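Speaker notes: clearing up after lunch
Natsumi Kubo, staff session at Flillia, 2020-10-11

Opening. Say good morning, thank Ryszard Nowicki for setting up the screen. Remind people the talk is 14 minutes and the rest is for questions. Handout is by the door, one sheet, both sides.

Why this subject. We had nearly 100 bags of rubbish collected from the ground floor in May and a good part of that could have gone in recycling. The main fault was food packaging going in with everything else. Give the figure and move on, do not dwell on it.

Slide 2. What is left on a table. Ask the room what they threw away yesterday and take two or three answers. Most will say a cup, a wrapper, a takeaway tray. Write them up on the board. If it goes quiet, ask Ryszard.

Slides 3 to 5. Let them look before talking.

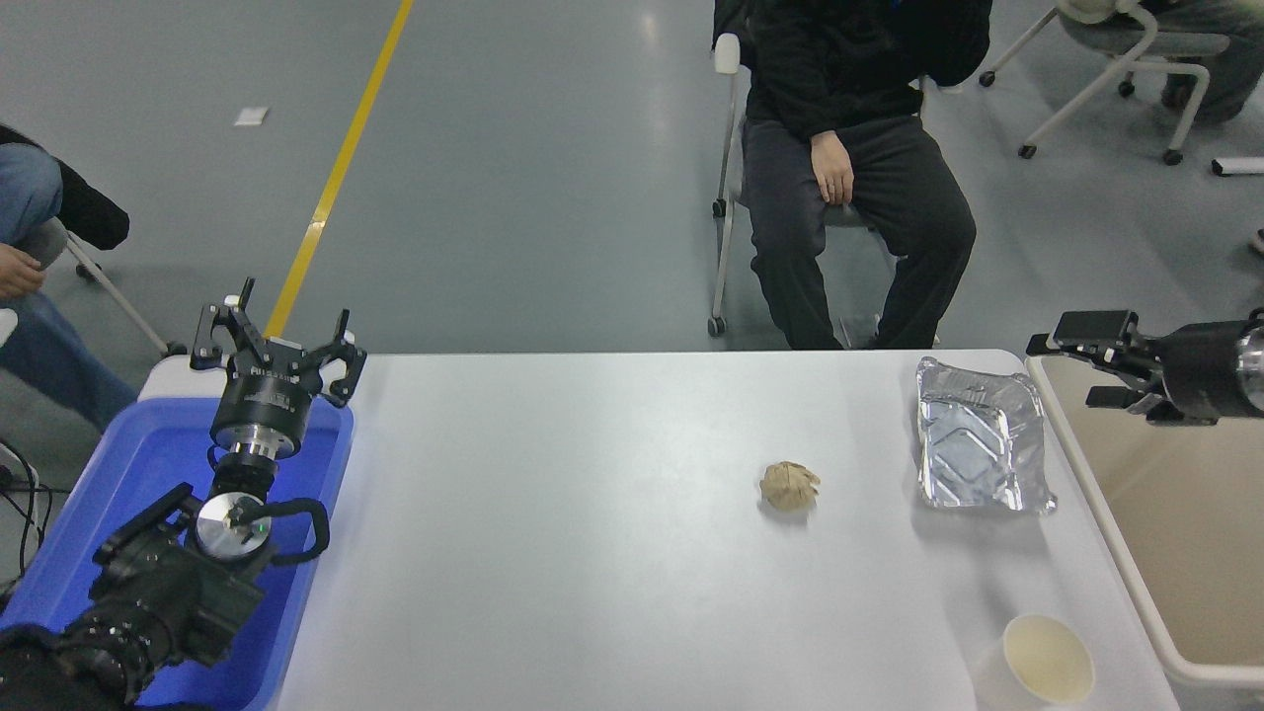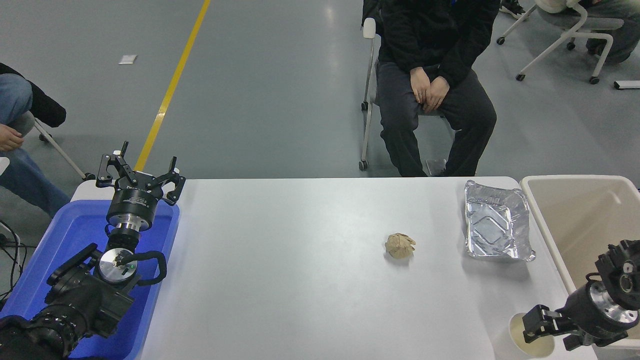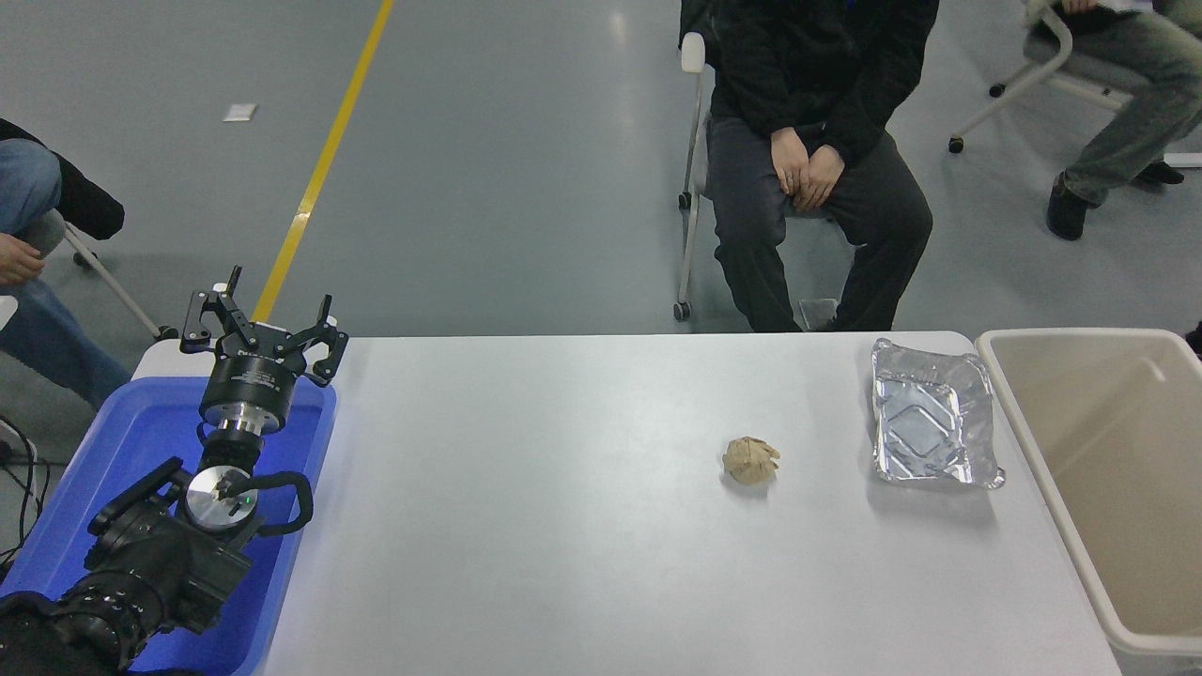 Photos: Prumance

Points to make on these slides:

Crumpled paper and a foil tray are in all three. The paper cup is only in the first two. Go back to slide 3 if anyone missed it, it is near the front corner of the table.

Foil tray. Scrape it, rinse it, then it goes in metals. Crinkled edges do not matter. A tray with baked-on cheese does matter, and the Głowacki depot will turn down the whole sack for a few of those. Cold water is fine.

Crumpled paper. Clean and dry goes in paper. Greasy goes in general waste. People ask about flattening it. Please do, as the sacks fill up with air otherwise.

Paper cup. Most are lined, so they do not go in with paper. There is a separate tube for them by the lift. Point out the ring at the bottom of the one on slide 3: tip out any dregs in the sink first, or the tube smells by Wednesday.

Bin. There is one at the end of the table on slides 4 and 5. A bin beside the table gets used. It also gets everything, so it needs a label on the side people walk up to. Pass round the Givus labels here.

Slide 6. The new layout. Two bins together at the end of each long table, paper on the left, general on the right. Metals stay in the kitchen next to the sink. We have 40 labels, more on order. Do not promise a date for the lids.

Likely questions. Who washes the trays: whoever used them. Plastic forks: general waste for now. Food waste caddy: still waiting to hear from the building, will email.

Finish with the handout. Ask each table to pick one person to check the bins on Friday and give their name to Ryszard on the way out. Collect the pens.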